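Fake flowers, real opinions

14 comments · 35 shares

So I have gone back and forth on fake flowers for years. My aunt had a basket of dusty silk roses on top of her TV and I swore I would never, ever own one. And then I moved to Prarkthorpe, into an apartment with two windows that both face a brick wall, and every bunch I brought home gave up by Monday. I caved!

Mateja Kneževič (she did the centerpieces for her sister's wedding and has not stopped talking about stems since) told me to start with tulips. Good call. A tulip is such a simple shape that a fake one gets away with it. Roses are where the cheap ones give themselves away, all those crunchy petal edges. Baby's breath surprised me too, it's so fussy and tiny in real life that you don't look at any one blossom very hard.

What I got wrong at first was the container. I had everything crammed in a big vase I bought in Cositz and it looked like a hotel lobby. Small is better. A cup you'd drink from, a little clear bottle, whatever is in the cabinet. Two tulips and one bit of white and then STOP. I have trouble with the stopping part.

The other thing is bending. They come out of the package straight as pencils, so give each stem a bit of a curve with your thumbs, and let one head flop over the rim. Long stems can be folded up at the bottom if you don't have wire cutters (I don't, I ruined my kitchen scissors).

I like to spread it all out flat on the table before anything goes in anything.
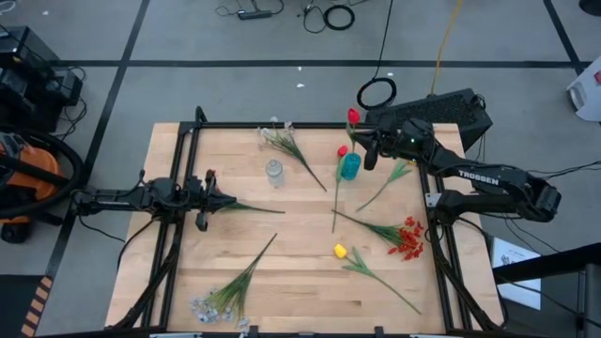 Red tulips, baby's breath, a teal cup and a little clear bottle.

Red and teal together is my favorite right now. I was worried it would look like Christmas, but teal is blue enough that it doesn't. The white is good for filling in the gap at the back, and I'd put the long green stem in last, if at all.

Next I want to try yellow ones for the bathroom shelf. Danica says eucalyptus. We'll see who wins.

208 views · Leave a comment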